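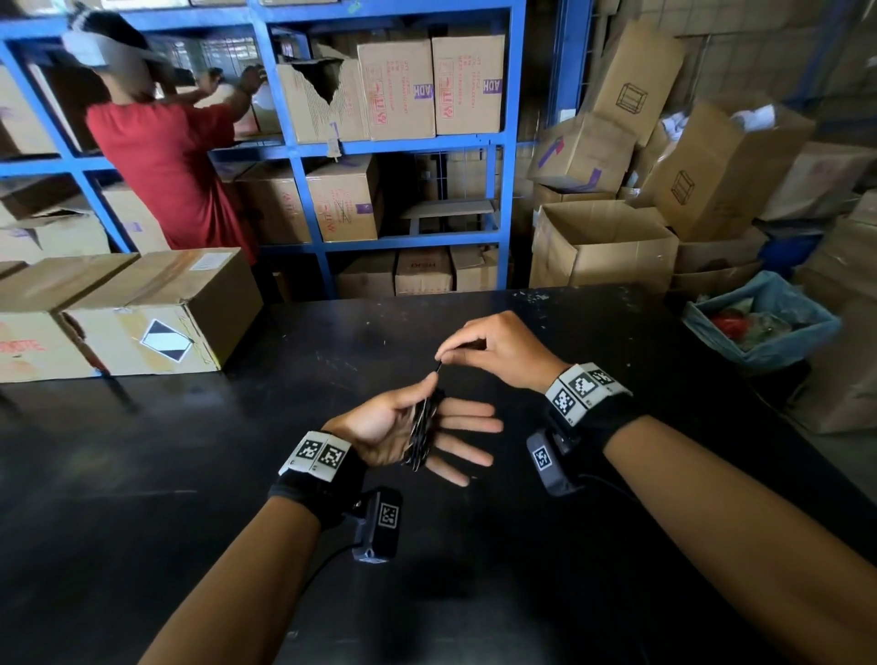

# Teaching a machine to take just one

Cable ties are cheap, thin and very annoying. They slide over each other, they hook together by the heads, and when you pull one, two more want to come with it. For a person who packs goods all day this is a small problem, solved by the fingers without asking the brain. For a robot it is still one of the hardest jobs in the building.

The team behind Sirno, a research project run with the packing firm Durngate, has spent most of this year on that single movement. Their method starts with human hands. A worker wears a strap on each wrist, with printed square markers and a small dark sensor box, and does the task at a black table in the warehouse, while colleagues go on working at the shelves. One hand holds the bundle. The other takes a tie by its tip and draws it out.

"We tried first to write the rules ourselves," says Aoife Gilmartin, who leads the work. "Find the tip, close the fingers, pull. It was a very clean program and it failed all the time."

The markers tell the software where each wrist is and how it is turned. The sensor box adds the fast, small motions that a camera can miss. From these two sources the team builds a path for both wrists, and a learning program called Stakix is trained to copy it with a pair of robot arms.

The first set had 200 recordings, and the robot learned the big movements well. It brought its hands together in a natural way, and then it took three ties, or none. The final set has 1,109 recordings, from workers with different habits, and now the robot separates a single tie in nearly 70 per cent of its attempts.

More interesting, to my eyes, is what the team found about the holding hand. In the early versions it was treated as a simple clamp. But when they looked at the paths again, they saw that most workers turn this wrist a little during the pull — a few degrees, always at the same moment — and the bundle loosens. When the motion of the left wrist was removed from the training, the result fell by almost half.

Gilmartin had packed boxes herself as a student and did not know that she did it. "I went home and tried with spaghetti," she says. "Yes, I turn my wrist."

The method has clear limits. The straps record the wrists but not the fingers, so the program must guess the pressure of the grip from the camera pictures. Ties of another thickness confuse it. The cables of the sensor boxes also disturb some of the workers, who asked for a lighter version, and a wireless strap is planned for October.

Durngate does not expect to put the robot on the packing line soon. A trained person is still much faster, and the firm wants first to see the same method used on rubber bands and small plastic bags.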